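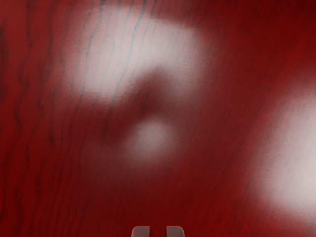

Murín is a collection of written notes on staining and finishing wood at home, gathered into one place and tidied up enough that a person (or a program) can search through it. It began as a shoebox of index cards and a long text file, and it has grown a good deal since then, mostly in the evenings. The notes cover dyes, pigment stains, oils, shellac, wax and the usual clear coats, along with a fair amount of grumbling about rags. A large share of them deal with red, because red is the color people write to me about most. A deep crimson going toward maroon, with thin, dark, wavy grain lines still running through it as they do on the tabletop at the head of this page, is what most of those letters are after, and the Reds section is the longest in the collection for that reason. If you only came for that part, skip ahead to "Where to start reading" and you'll be at it in a minute.

What you get

The current release holds 442 notes. Each note is a plain text file with a short header and then the note itself, which may be two lines long or may go on for several pages if I was in a talkative mood. There are also two tables, one that lists every note with its topic and one that lists every finish recipe with its parts by volume. The tables are ordinary comma-separated files and will open in any spreadsheet.

The notes fall into these folders:

prep: sanding, raising the grain, glue spots, filling, cleaning up old furniture before you touch it with anything new
color: dyes, stains, glazes, toners, and the Reds section
topcoats: shellac, oil blends, varnish, lacquer by brush, water-based clears
repair: rings, scratches, sticky finishes, color that has gone patchy
shop: brushes, rags, jars, drying racks, keeping dust down

The color folder is the biggest at 191 notes. The repair folder has 90, and it's the one I'm fondest of, since almost everything in it was learned by making a mess first. The remaining three folders share what's left, with prep a little ahead of the others.

Where the notes come from

Most were written by me at the bench or at the kitchen table afterward. The rest came in by mail and email from readers of the Nulanent newsletter, which I put together for several years and which still goes out now and then when I have something to say. Readers who sent notes agreed to have them included, and their names and addresses were taken out. I fixed spelling and changed a few brand names to plain descriptions of the product, but otherwise I left people's wording alone. You'll come across some very strong opinions about foam brushes. I don't share all of them, and two notes in the shop folder flatly disagree with each other on the subject. Both stay.

The first version was put up in January under the name Urnusus Notes, after the street I was living on. Then I moved, the name made no sense anymore, and the whole thing became Murín. If you have old bookmarks or scripts that point to the Urnusus folder names, they won't work with this release. The note numbers haven't changed, so anything that refers to a note by number is still good.

How a note is laid out

Every file starts with the same five header lines:

number: the note's number, never reused, even when a note is withdrawn
topic: the folder name, and sometimes a second word after a slash
wood: the species the note was written about, or "any"
tried: yes, no, or secondhand
updated: the release in which the text last changed

A blank line follows, and after that comes the body. The body has no markup of any kind. Where I wanted a heading I just wrote a short line by itself, and I'm sorry to say I wasn't consistent about capital letters.

Please pay attention to the "tried" line. "Yes" means the method was done on real wood by the person who wrote it down. "Secondhand" means it was passed along from an old shop manual, a relative, or somebody at a lumberyard. "No" means the writer was thinking out loud. I kept those in because some of them are interesting, but I'd hate for anybody to try one out for the first time on their grandmother's sideboard.

A sample note

number: 271
topic: color/reds
wood: maple
tried: yes
updated: second release

Red on plain maple goes pink if you stop at one coat. Wipe the bare wood with a damp rag first, let it dry overnight and knock down the fuzz with fine paper. Mix the red dye a shade weaker than you think you want and put on two coats, wiping along the grain each time. Then go over it with a thin brown glaze, thinner than looks right, and wipe most of it back off. The brown is what takes it from fire engine to wine. Don't judge the color until there's a coat of clear on the test board! Dry dye looks chalky and sad and will scare you into adding more.
Kept a board from this one. Under the window it looks nearly brown at the dark end.

That one is fairly typical in length and in tone. The ones from readers tend to be shorter and more polite.

Where to start reading

If you're new to finishing, begin with the prep folder and read it straight through, even the dull parts about sandpaper. After that, pick one topcoat and stay with it for a few projects. I'd suggest shellac, partly because it dries fast and forgives a lot, and partly (I'll admit) because I like the smell.

If you're here for red, open the color folder and read the notes with "reds" after the slash. They're grouped by wood in the table, so you can pull out just the oak notes or just the pine notes. Pine has a whole run of its own, because pine blotches, and red shows blotching worse than nearly any other color. The notes on keeping dark grain lines visible under a strong color are mixed in with these. Most of them come down to working with dye for the main color and saving the pigment for the end, although there are three or four ways of getting there and I've kept all of them.

If something has already gone wrong, go to repair. Look for the problem in the table by its plain name — "sticky," "cloudy," "white ring," "peeling" — and read every note that comes up before you do anything. Very often the second note is a milder fix than the first.

Uses I had in mind

People have used earlier releases as a searchable help file, as material for a community class, and once as the text for a set of printed cards to hang in a shared shop. All of that is welcome. The notes are also a decent small sample of how hobbyists write instructions for one another, with all the backtracking and side remarks left in, if you happen to study that sort of thing.

I'd ask you not to use them as a safety reference. Product formulas change, and some of the secondhand notes are old enough that the products in them can't be bought anymore. Read the can. Wear gloves with dye unless you want red fingers at a family dinner, and lay oily rags out flat outdoors to dry before you throw them away, because a wadded-up pile can heat up and catch fire without any help.

Known problems

The wood line says "any" far more often than it should. When I went back through the old cards, many didn't name a species, and I didn't want to guess.

Color words are loose. One person's burgundy is another person's maroon, and "cherry" sometimes means the wood and sometimes means the color. The table has a column for a plainer color word, but it's only filled in for the Reds section so far.

Measurements are in cups, ounces and spoonfuls, as people wrote them. I tried converting them to metric and made enough slips that I took the conversions back out.

There's very little on spraying. I don't own a spray setup and few readers wrote in about it.

A handful of notes refer to "the Mummont jar" or "the Mummont mix." Mummont was the name on the lid of an old jar I kept my brown glaze in, and the name stuck to the glaze. The recipe is in the recipe table under that name. It isn't a product, so please don't go looking for it at the store, as one kind reader did for most of an afternoon.

Changes in this release

Added the pine run in the Reds section.
Split the old "finish" folder into color and topcoats, which should have been done from the start.
Withdrew two notes on stripping paint that I no longer felt good about.
Corrected the shellac recipes, where flakes and alcohol had been swapped in one row. If you mixed a batch from the old table, my apologies for whatever you ended up with.
Filled in the "tried" line for every note that was missing it.

Sending in a note

New notes are always welcome, and so are corrections. Write it however you'd tell it to a friend across the bench. Say what wood you used, what you put on it and in what order, and how long you waited between coats. If it came out badly, send it anyway, and tell me what you'd been hoping for. Test boards described in words are fine; you don't need to mail me one, although a few people have and I've enjoyed every one of them.

I answer slowly in the summer, when the weather is good for varnish.

License

You may copy, print, share and change the notes for any purpose, so long as you say where they came from and keep the "tried" line with each note. Please don't put reader notes back together with anyone's name, even if you recognize your neighbor's way of talking.

Last revised May 2026.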